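Biltateo Cell > Set-up and Care > 4. Two-Arm Handoff > Tip Alignment and Wrist Cables

4. TIP ALIGNMENT AND WRIST CABLES

Do this section after any arm has been off its plate, after a finger swap, or when handoffs start missing. Section 3 (power and boards) has to be done first. Both boards under the front rail showing green, otherwise go back.

Last full pass on the Toledo cell was 11 May 2019, Y. Aravena. Counter in Stunden read 2,657 handoffs.

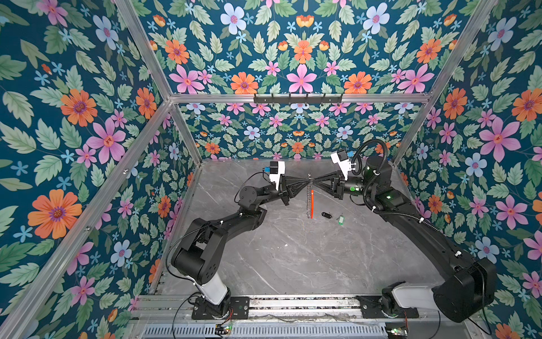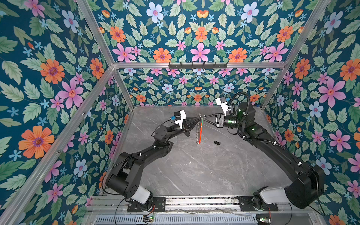

4.1 Before you start

You need: hex keys, flush cutters, small white cable ties, lint-free cloth, a feeler gauge, the ring-and-coil test piece. Any small ring with something light hanging off it will do if the test piece has walked off again. Not a heavy key bunch. Pulls the tips down and you end up aligning to the sag.

CAUTION: Arms hold position on power only. No brakes in the shoulders on this version. Cut power with the arms out over the table and they drop, fingers first. Park them before you switch anything off.

1. Stop the running job in Getbridge. Wait for both arms to go to idle, don't just close the window.

2. Move both arms to PARK. Left first, then right. The right one carries the corrugated hose and needs more room on the way back.

3. Set speed to SLOW for both sides. The setting is per arm. Easy to do one and forget the other.

4. Clear the table. Crumbs too, they show up as specks in the wrist cameras and the tip finder will happily lock onto one.

5. Wipe the surface, dry cloth. No solvent.

NOTE: Table is gray marble pattern with veins in it. If tip finding keeps landing on a vein, raise the start height a little and run it again. Don't touch the threshold. Estíbaliz has it where she wants it and it is shared with the other cells.

4.2 Base plates

Plates first, always. No point aligning the tips on a loose base.

1. Hand on the shoulder, push gently toward and away from the front rail. Any click or rock means plate screws.

2. Tighten crosswise, 5 Nm. Not more, the nuts sit in the rail groove and will chew it.

3. Check the wires down to the board while you are there. Thin and red, they come up under the base and get caught between plate and rail if the arm was lifted off in a hurry. If one is pinched, power off (arms parked!), free it, look for bare copper, replace if in doubt.

4. Anything drooping in front of the wiring duct, leave some slack but keep it off the floor side where a foot can take it.

5. Repeat for the other arm.

If a plate had to be moved sideways along the rail, re-run the base offset in section 3.6 before going on. Sliding it back to "where it was" by eye is not good enough.

4.3 Fingers

1. Look at both fingers from the front and from the side. They taper, so a bent tip is easy to miss at the wide end. Compare left gripper against right.

2. Close each gripper on the feeler gauge. Should grip along the last part of the finger, no daylight at the very tip.

3. Wipe the tips. Grease from the ring builds up and the ring starts to slide.

4. Loose finger: back the screws out one turn, seat the finger, close the gripper on nothing, tighten while closed. Tightening open is what twists them.

5. Cracked finger: replace the pair. One new and one old never close square.

4.4 Wrist cameras

Each gripper has its camera on a white bracket with a blue connector in the side. Most "camera lost" errors are this connector.

1. Push the connector home with a thumb. Straight in, don't lever it.

2. Tug the cable lightly about a hand's width back. Connector should not move. If it does, re-tie the cable to the wrist.

3. Check bracket screws. Snug only. Bracket cracks at the corner before the screw gives.

4. Open the camera views in Getbridge. Own fingertips must be visible in each view with the gripper open AND closed. If only when closed, the bracket has tilted.

5. Check left view is really left. After a board swap they can come up switched. Wave a finger in front of one. (Yes this has cost us an afternoon.)

NOTE: Do not swap the cable to the other side of the camera to get more reach. Use a longer loop.

4.5 Cable and hose run

Right arm takes the most time here. The hose has to arch over the wrist joint without touching the table at full reach and without going tight when the wrist rolls.

1. Arms to REACH, slow. Keep a hand near the stop.

2. Roll the right wrist end to end and watch the hose. It should lift and settle. Going flat anywhere = too short. Snagging on the camera bracket = too long.

3. To adjust, cut the ties along the arm segment only. Leave the lower ones alone unless the hose has been off completely.

4. Feed slack up toward the wrist a little at a time, re-tie. Ties snug enough that the hose can't slide, not so tight it dents.

5. Trim tie tails flush. A sharp tail on the inside will cut the neighbouring cable in a few weeks.

6. Left arm: thin cable from the camera should loop down to the wrist with slack in it. Check it at full roll in both directions.

7. Check the cable at each shoulder goes around the outside of the joint. Never through the middle, it gets pinched when the arm folds to park.

CAUTION: Never cut ties with the arm moving. Sounds obvious. Stop, cut, clear the hand, move.

4.6 Tip-to-tip alignment

The actual alignment. Takes some 5 minutes if everything above is right, and forever if it is not.

1. Arms to MEET. They come in from both sides over the table, and stop short of each other.

2. Close both grippers empty.

3. Jog the LEFT arm only until the tips are level. Look from the front, then from above. The right arm is the reference, leave it be.

4. Bring the left in until the gap is 2 mm. Feeler gauge. Don't guess off the camera view, the lens bends things near the edge.

5. Save as MEET_L. Getbridge asks if you want to overwrite. Yes.

6. Back off left, open both, come in again at slow. Gap should repeat. If it does not, you have play somewhere: plate, finger, or wrist, check in that order.

4.7 Handoff check with test piece

1. Lay the test piece on the table in reach of the left arm, ring end up toward the back. Lay it out straight, the coil likes to roll.

2. Run PICK LEFT. Left should take the ring, not the coil. If it goes for the coil, the coil was too close to the ring, lay it out again before blaming the camera.

3. Run MEET. Right closes on the same ring. Both grippers hold at this point, tips nearly together. Let it sit and look. Ring should hang quiet. If it gets tugged sideways when the second gripper closes, redo 4.6 step 3.

4. Run RELEASE LEFT. Watch the ring, does it tip or turn? Small turn OK. Drop is a fail.

5. Same thing right to left.

6. Then with a second item lying close by, a fob or key tag or similar. Arms must leave it where it is. If a finger brushes it on the way in, raise the approach height and save.

7. All good: set speed back to NORMAL, both arms. Run the handoff once more at full speed.

8. Enter it in Stunden. Date, counter, who, and which points were re-saved. Do not write just "aligned", Estíbaliz can't do anything with "aligned".

4.8 If it won't come right

Tips level from the front but off from above: base offset. Section 3.6.

Tips good cold, off after an hour of running: wrist screws on the circular cap. Mark them with paint pen, run, look again.

Ring slips in one gripper only: dirty tips or worn finger. 4.3.

Camera view drops out only when wrist rolls: connector or cable loop. Go back to 4.4, step 2.

Arm status light not green after park: do not restart over and over. Note the color, power down with the arms parked, wait, power up once. Still not green, call Yamila.

Board light out but arm moves fine: finish the job you are on, then swap the board. Will not stay fine.

Gap changes between runs and plates are tight: frame. Check the bolts on the long left beam and then the right, someone leans on these to reach the hook rack at the back. Tighten, then start over at 4.2. Sorry.

4.9 Putting back

Arms to PARK. Test piece back on it's hook on the back rail. Tie scraps off the table and out of the duct slots. Job in Getbridge can be restarted from the last saved point, no need to begin from zero. For finger part numbers see section 7, for hose see 7.2.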